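Natwood open day: cutlery, coffee and a very good wire basket

I drove up to Ekville in February for the Natwood open day, and I'm so glad I did, even though the heater in my car gave out somewhere on the way and I arrived with feet like two bricks. Doors opened at 10 and by then there was already a line out to the bike racks!

If you don't know Natwood, they do kitchen and table things, mostly drainers, holders, trays and boards (I've had one of their boards for years and it has survived everything, including my brother). Once a year they let people in to poke around the workshop and the trial rooms, and at the end you get to spend too much money in the seconds corner. Admission is free but you get a paper ticket anyway. Mine was number 562, and I kept it in my coat pocket all day like it was a raffle.

I started in the trial rooms, where they put everyday items through everyday jobs. The one I liked best was the table-tidying room. Plain white wall, big pale table, and a stainless-steel wire utensil holder with chopsticks and a spoon to go with it. I could have stood there all morning.

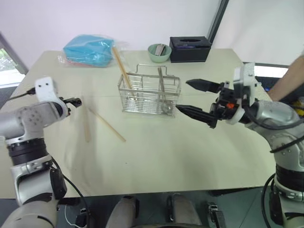

The utensil holder in the tidying room, with a chopstick and a spoon already in and two chopsticks still on the table.

I have strong feelings about utensil holders. Mine at home is a solid ceramic pot and it's useless, everything slumps to one side and the teaspoons vanish to the bottom. The wire kind has compartments, so a spoon gets its own spot, and it has that looped handle on top so you can carry the whole thing out to the yard in one go. Chopsticks are the real test, though. They're so skinny that they lean whichever way they like, and if the basket is too short they tip right out when you grab the handle. 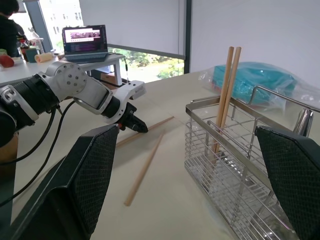

I asked Vilgot Westerberg, who was showing our group around, whether the tall handle gets in the way when you're dropping long things in. He said he gets asked that every year, and that you learn to come in from the side. Fair enough! He also told us the first one he ever bent himself, back in 2000, is still next to his sink and wobbles.

After that it was coffee from the Rizzi cart (get the almond thing, they ran out 15 minutes after I got mine) and then the workshop, which was loud and smelled like my grandfather's garage. Bruno, the office dog, was asleep under the packing bench the whole time and didn't care about any of us.

I came home with a dish rack and two trays from the seconds corner. Parking is behind the building, and bring cash for the coffee.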